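Kallska cell 2, maintenance meeting, February
Chair: Kelly Sedgwick
Start 8:00

1. Gripper pads. Left pad on the Pinto arm swapped at 1,000 cycles. The right one stays on until the next check. Paper sheets are to be picked by a corner, both pads closing evenly.

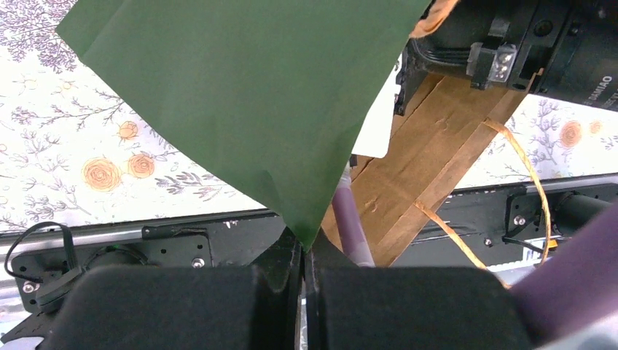 Closing force stays at 38 percent for paper. Kelly to write the value on the cell card.

2. Wrist cable. Trelholm asked for more slack at the loop. Agreed. Re-tie it and run the wrist through full travel before restarting. Check mounting plate screws at the same time.

3. Table layout for the cup job. Tablecloth to be taped down at the corners before each shift. Cups, lids and straws stay at the back. 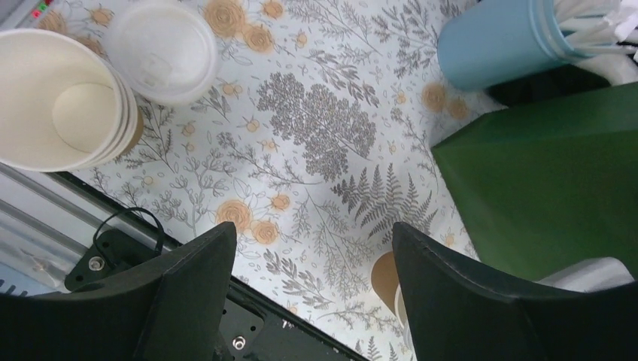 Kaneck quote for spare pads came in at 4 sets. Approved. Old pads go in the parts drawer, labeled with cycle count.

4. Open: wrist camera recalibration, carried over.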